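Gripper care technician (part time) – hand-held units, home sites

Cordeiro, Fekesville area. 2 posts. Start October.

We need two people to keep our hand-held grippers in working order. No arm, no cell, no cage – these are two-finger grippers people carry round real homes while they clear tables and put shopping away. They get knocked, they get sticky, the pads wear. Somebody has to look after them and at the moment it's whoever is free, which has stopped working.

The job is mostly at the kitchen or snack table, on site, tools in a bag. You'd turn up before the session, set the units up, stay for the first run, then be on call till they pack up. Finger alignment is the bit people get wrong. Both ribbed pads should face each other square when closed and the four silver pins should move freely, no play.
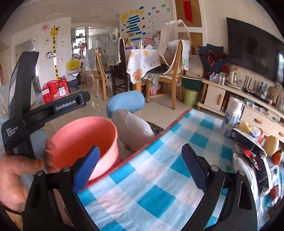
What you'd be doing

– Start of day check: pins, linkages, pads, both sides. Takes 5 minutes a unit once you know it
– Cleaning. Crumbs and sugar get in the pad ribs, soft brush first then a damp cloth, never spray straight on the joint
– Swapping pads, always as a pair. We don't mix an old one and a new one, the grip goes lopsided
– Open and close test on a few awkward things: something flat, something round, something in a slippery wrapper
– Cable and charge check at lunch
– Writing it in the log. Short is fine, blank is not
– Bench day at the Amberg workshop for anything you can't fix on the table. Stripping the linkage, new pins, resetting the zero

Each site works two grippers at a time, so if one is down the other person ends up waiting. Speed matters but not more than getting the zero right. A unit that closes slightly off gives us a whole afternoon of poor recordings and we only find out later.

Most of the trouble comes from packets. Shiny bags, twisted ends, anything with a crimped edge, they slide and then people squeeze harder and the pads creep out of line. Fruit is kinder to the pads, though a ripe pear will gum up the ribs in no time.

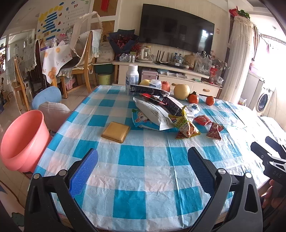

Expect to recheck alignment after any long run on that sort of thing, even if the holder says it feels fine. You'll be asked to stop a session now and then, and we'll back you when you do.

What we need from you

– Steady hands, decent eyesight for small parts (glasses fine obviously)
– Some repair background. Bikes, sewing machines, printers, cameras, we don't mind
– Polite in other peoples homes. Shoes off if asked
– Able to get to sites round Fekesville and Gilitz by 8.30am

Nice to have but not needed: calipers and knowing how to use them, a bit of Mandarin, driving licence.

Hours and pay

Up to 6 hours a day, 232 a day flat, travel between sites on top. Bench days same rate. Training is paid, done on the job with one of us. Tools provided, bring your own if you prefer them.

To apply

Send a few lines on something you've taken apart and put back together, what went wrong and how you found it. No cover leter, no CV template. Put "gripper care" in the subject and say whether Gilitz or Fekesville is easier for you. Shortlisted people get a short bench trial at Amberg, paid, one worn unit and a set of pads to fit.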